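The Things We Leave in Pockets

6 min read

My grandmother washed a winning raffle ticket in 1974. The prize was a ham. She spoke of it for the rest of her life in the tone other families keep for lost estates, and she never again put a garment in the machine without frisking it first.

I inherited the story but none of the discipline. In the past year I have laundered a library card, a dental appointment and most of a cough drop. The cough drop came out looking better than I did.

So I was in the right frame of mind to meet Laimutė Sakalauskas, who has run the Histura laundromat in Prarkcombe long enough to have stopped being surprised by people. Behind her counter is a ledger where she writes down whatever turns up in the drums and the lint traps. The current total is 3,655 items. She told me this with no particular pride, the way you might give your shoe size.

Coins are not entered, because coins go in a jar. Neither are buttons. What goes in the ledger is paper, mostly – receipts, bus transfers, grocery lists, one page of a divorce agreement (unsigned, she noted, and returned in an envelope). There have been 289 keys. You would think a person would come back for a key. Six have.

"They get a new lock," she said. "It is easier than asking me."

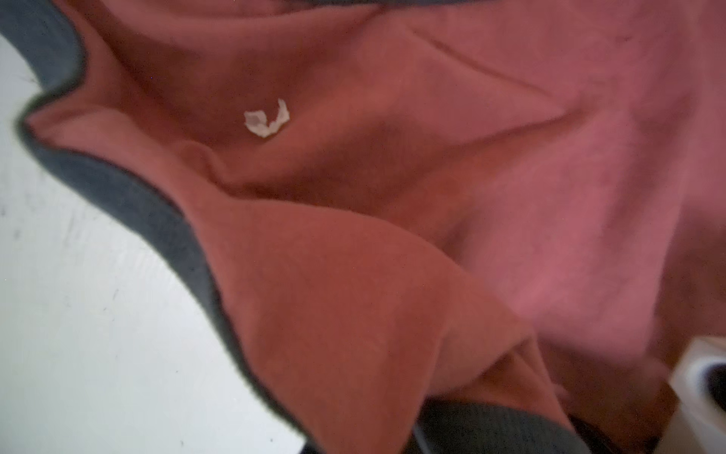

Tissues are the real enemy, in her view. A single tissue can ruin a dark load so thoroughly that its owner will accuse the machine, the soap, the town water and finally Laimutė. She has a speech for these occasions. It is short. She shakes out the black trousers in front of the customer, waits for the snow to settle, and asks whether anyone in the household has a cold.

There is a theory about all this, and I went looking for it. Liis Rimkutė teaches a night class on household history and has spent more time than seems wise thinking about pockets. For a good stretch of the past, she told me, many women's pockets were separate bags tied on under the skirt. You took them off before the skirt was washed. The sewn-in pocket was a fine convenience, and it also put your handkerchief, your money and your letters straight into the tub.

I asked if she checks her own. She looked out the window for a while. Then she told me about a fountain pen, a Gravus her father had given her, and a set of white sheets that are now kept for painting.

There are products, of course. A man named Hegazy stopped at the laundromat while I was there and tried to sell Laimutė a mesh bag that hangs by the washer to remind you to empty your pockets. It cost more than a wash. She bought one, to be polite, and keeps the ledger pencil in it.

I tried reform myself. For 90 days I turned out every pocket before every load and wrote down what I found, which came to 67 things, including a paper clip I had apparently been carrying since a job I left in July. It was a virtuous period and rather dull. On the day after it ended I washed my parking permit.

I took the remains over to Laimutė, who peeled them apart with a thumbnail and put them under the lamp. You could still make out part of the plate number. She asked if I wanted it in the ledger, strictly speaking it hadn't been one of her machines, and I said I did, and she turned to a fresh page and wrote it in.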